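Open House at Trestard: A Look at the Preda Gripper Kit 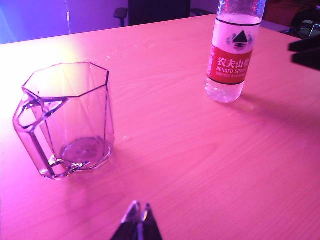

Trestard opened its workshop to visitors in November, and I went mainly to see the Preda kit, a two-finger gripper with a wrist camera that the company sells as an add-on for small arms. The kit is aimed at labs and small packing shops that already own an arm. Clear objects are the hard part for most wrist cameras, and the demo table had a faceted glass mug and a plastic bottle of water on it, under strong pink light. I asked whether the lighting was part of the kit. It isn't, and the staff said buyers should test under their own lamps before ordering.

The sales sheet quotes 100 trial picks on glassware, 66 of them under colored light. It does not say how many failed. I asked for the full log and was told it would be sent by email.

Setup takes some 23 minutes according to the manual. The software, called Tallia, runs on an ordinary laptop and comes with one year of updates. An older version, Talia, is still supported but won't read the new camera.

Fingertips are sold in pairs and wear out first. Spare pairs ship separately. Visitors could also book a two-week loan of the kit, with shipping paid by the borrower. I put our shop down for January.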